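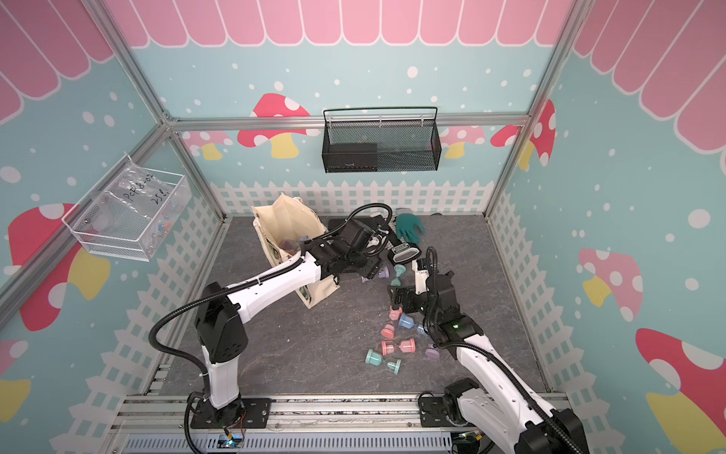
Two arms share one cell and one planner. Pastel cups and a canvas bag make up most of the test set.

The cost of a late answer

17 May 2025
By Beverley Whitelaw

Print this article
E-mail this article

Search the archive Enter keyword Go

The planner at Brostby used to treat its two arms as one machine with a great many joints. On paper this is the correct approach. A single search covers both arms, and any path it returns is free of collisions by construction. The trouble was time. A joint plan took 927 milliseconds at the median, and small cups get knocked and roll, so the plan often described a floor that had changed.

The replacement, Kalen, plans for each arm separately and settles conflicts afterwards. Each arm reserves the volume it intends to sweep, cut into short time slices. If two reservations overlap, the arm with less distance left to travel keeps its slot and the other is delayed or rerouted. Median planning time is now 86 milliseconds. Paths are slightly longer, and an arm sometimes waits when a person would see no need for it.

Perception runs on its own clock. Mirani, the tracking layer, fits a coarse shape to each object and attaches an age to every estimate. Kalen rejects any estimate older than 400 milliseconds and asks for a fresh one. The cups suit this scheme well: a narrow waist between two flared rims gives a clear grasp point, standing or lying down. Soft goods do not. A bag that sags has no fixed outline, and Mirani currently wraps it in a box that is far too generous. Kalen then refuses perfectly good reaches into the mouth of the bag.

Patterned surroundings caused a second fault. Early builds reported printed mushrooms on the walls as objects to be picked up. A depth check removed most of these, at the price of missing very flat items on the floor.

Logs from both layers go to Trimamden, a replay tool that steps through the reservations slice by slice. It has exposed one deadlock so far, in which each arm yielded to the other until the run timed out. The tie-break now uses a fixed arm order. A deformable model for the bag is being written, with a first build due in January.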